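Darkix (two-armed cell) 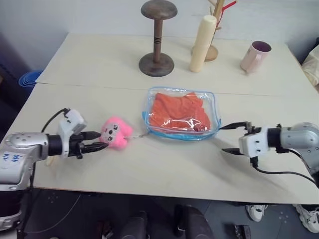
The cell with a pink plush toy in the left gripper and a zippered pouch between the arms.

Darkix is a two-armed handling cell at Cliltwood, set up by Anselmo Herrero and serviced by the firm Evlow. It is best known locally for the length of its maintenance sheet.

Setting up begins with the table, whose two panels must be pushed together before anything else is done. The arms are then sent to their rest positions and each gripper is opened and closed 70 times, a figure Herrero chose and has never defended. The cables are checked last — the manual says first.

Finger pads are changed every 500 hours. The left wrist joint was replaced at 3315 hours and again at 3886, the second time on 18th December, when Evlow's office was shut and the spare had to come from Cifuentes. It arrived with the wrong screws. The right wrist is original and is regarded with some suspicion.

Marker pen is permitted on the arm housings. Stickers have been banned since November.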